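Miranda finish second album in a rented house, tour starts in May

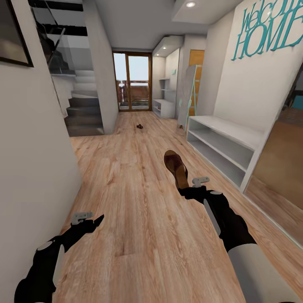
The four members of Miranda have completed the recording of their second album, which will carry the title "Curwood". The band confirmed the news in a short message to their mailing list, together with a first single, "Ellora", and the dates of a tour that begins in May.

Miranda play a slow and rather heavy kind of folk rock, with two electric guitars, a harmonium and drums. Their first record was made in a professional studio in only four days, and singer Iolanda Frota has said many times that she was not satisfied with the sound of her own voice on it. For the new one the group moved to Briltamham, where they rented a house for the whole winter and brought their own equipment.

"In a studio I always look at the clock," Frota told us by telephone. "In Briltamham we could sing a song in the morning, leave it, cook something, and sing it again at night. Most of the takes that we kept are from the night."

The album has 15 songs and was produced by Mirsad Milošević, who also plays bass on several of them. Milošević is better known for his work with dance groups, and the choice surprised a part of the audience when it was announced. The single should calm these listeners. It starts with the harmonium alone, the drums come in very late, and there is no trace of a machine beat. What one can hear of the producer is the low end, much fuller than before, and a certain patience in the arrangement. The last chorus is repeated two times more than one would expect, and it is the best moment of the song.

Guitarist Somkiat Paisan wrote the music for most of the record. The words are by Frota, except for "Letter to the Coast", where she used a poem by Vesela Dimitriou. The poet was invited to the house to hear the song before it was finished and asked for one change, a line that the band had shortened to fit the melody. They put the line back and Paisan had to write two extra bars of music for it.

According to Paisan, the group came home with much more material than they could use. "We had 136 recordings on the computer when we closed the door," he said. "Many were the same song. Some were only me, tuning the guitar. To choose was harder than to play." A few of the songs that were left out may appear later on a small vinyl record, but there is no decision about it yet.

The title track closes the album and is also the longest piece on it. Frota describes it as a song about a town where she lived as a child and to which she has not returned. It was recorded with all the musicians in one room, without headphones, and some noise from the street was left in the final mix.

There is one change in the concert group. Drummer Liesbeth Van Loon, who joined after the first album, will now also sing the second voice on stage, a part that was played from tape on the previous tour. She sings on six of the new songs. "I was nervous to do both things at the same time," she said. "I practiced first with only the feet, then with the hands, and the singing came at the end."

The tour will visit mostly small theaters with seats. The band will play the new album complete and in order, and after a break a shorter set with older songs. Doors open at 7 p.m. on all evenings and the music begins one hour later, with no support act. Tickets are sold by the theaters themselves, and members of the mailing list can order 2 days before the general sale.

"Ellora" is available now. The album will follow in the same week as the first concert, on CD, on vinyl and as a download.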